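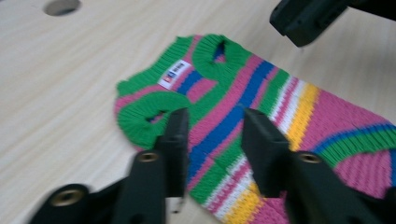 Striped knit sweater on a light wooden table

Search this site Go
Playtesters wanted for Tiltora (Android phones and tablets)

Last updated: June
28 shares | 40 comments

Viso is looking for 200 players to test Tiltora before release. Tiltora is a marble racing game for one to four players. You tilt the phone to steer, tap to brake, and try to reach the drain before the other marbles. The closed test is open to adults in the United States and Canada.

We have fixed most of the bugs we can find ourselves. What we need now is people playing on their own phones, with their own connections, who will write down what goes wrong.

What testers do

Play at least four sessions a week for the length of the test. A session is one full cup, or 28 minutes of free play. Two of the four sessions should be online matches. After each session the game opens a short form with five questions. Please fill it in before you close the app.

The test build has two cups, Nakamura and Graner. Nakamura is the easier one and has wide tracks with rails. Graner has moving floors and no rails on the last three tracks. Start with Nakamura even if you play a lot of racing games. The tilt settings you choose there carry over.

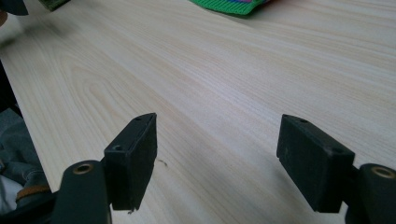
Light wood tabletop

Group matches run every evening at 8 p.m. Eastern. You do not have to join them, but matchmaking is thin at other hours and you may be placed with computer players.

Who can apply

You must be 18 or older and have an Android device with a working gyroscope and 974 MB of free storage. Older and cheaper phones are welcome. We are short on testers with small screens and on testers who play left-handed. You do not need any testing experience.

If you get motion sick from games, please say so on the form. There is a fixed-camera mode and we would like more people to try it.

You cannot take part if you work for another game studio. Only one person per household, please.

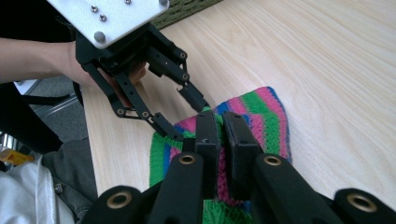

Pay and rewards

Testers who finish all their sessions and forms receive a $40 gift card by email. Your name will be listed in the game credits if you want it there. Test progress is erased before launch, including any marbles you unlock. There are no purchases in the test build.

How to apply

Fill in the tester form on our site. Give your phone model, your Android version, the hours you usually play, and two or three mobile games you have played lately. A sentence or two on each is enough.

Tavion Haddad runs the test and reads the forms. If you are picked, he will send you a download link and a short agreement to sign. Please do not post video or screenshots from the test build.

Applications close at noon Eastern on the last day of June.

Share this page | 40 comments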